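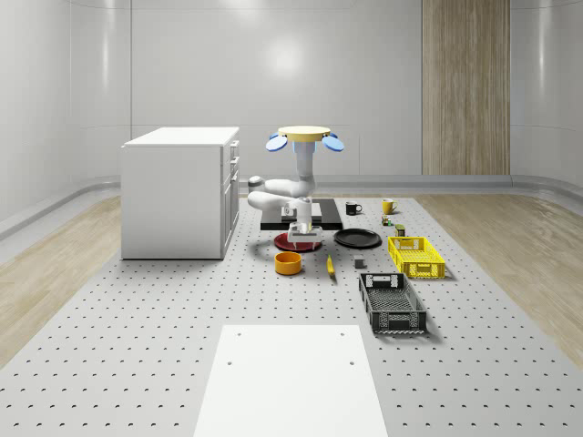 Home Threads Fight Nights Gym News Log in

Right, settle in, because I've had two coffees and I want to talk about the Friday card at the Navulitz, which I've been looking forward to since the posters went up in October. A long one, sorry in advance to anyone who follows me for the gardening.

1/ First, the main event. Six months ago I'd have told you the Warraich gym had no business putting a super-welterweight in against anyone from Flenda. Their fighters always had heart, bless them, but they'd drop their left hand every time they got tired and you could set your watch by it.

2/ Something's changed over there. I went down to their open sparring a few weeks back and the whole place was drilling the jab. Jab, step, jab, step, for what felt like forever. Boring as anything to watch and I loved every minute of it!

3/ The Flenda lad is the favourite and he should be. He's got the better chin, he's got the reach, and he goes to the body in a way you hardly see at club level any more — proper digging hooks under the elbow. If he gets those going by the third round it could be an early night.

4/ My worry for him is the weight. He's come down a division for this one and he looked very drawn in the face at the last weigh-in I saw. Making weight and fighting at weight are different jobs, as my old coach used to tell us while we were skipping in garbage bags (please don't do that, kids).
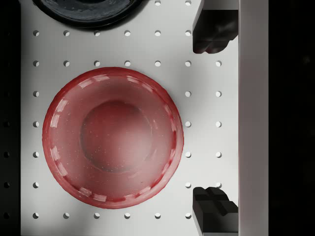
Reply from a follower: Reckon you're overcooking the weight thing, mate. He had a good long camp and came down slowly. I'm more worried about him switching off after he wins a couple of rounds.

5/ Fair point, and I'll cop that. He did switch off badly in his last one, cruised through the middle rounds and very nearly got caught for it. If the Warraich fighter is still on his feet late and still jabbing, the judges will have something to think about.

6/ Now the undercard, which is where my heart really is. The women's bantamweight bout is only 3 rounds and I'd happily watch ten. Both of them are southpaws, both like to come forward, and neither has ever met a clinch she wanted to stay in. Get to your seat early for it, don't be the person shuffling along the row with chips.

7/ Speaking of seats, the hall holds around 600 and it does get warm up the back. Tickets at the door are 40 dollars. I know that's gone up. I grumbled too, then I remembered what it costs to put a ring up and pay the doctors and the officials, and I grumbled a bit less.

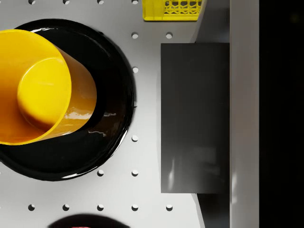 Someone has already replied to ask why the Viker belt isn't on the line if both camps are calling it a title fight.

8/ Good question and I should've covered it. The Viker is a regional belt and the holder has to defend it at the full distance, and this one's been signed for fewer rounds. So it's an eliminator, whatever the posters say. The winner goes next in line, which is still a very nice thing to have in your pocket.

9/ My pick? I've gone back and forth all week. I'm taking Flenda on points, close, with one card that gets everybody yelling. My heart's with Warraich though, and if that left hand stays up I'll be delighted to look silly.

10/ Doors are at six, first bell at seven. I'll be on the left-hand side near the blue corner, so come and say g'day if you're about. I'll post my scorecards when I get home, provided I can read my own writing.

Last updated: Friday, 9.15 am

Contact | Copyright | Back to top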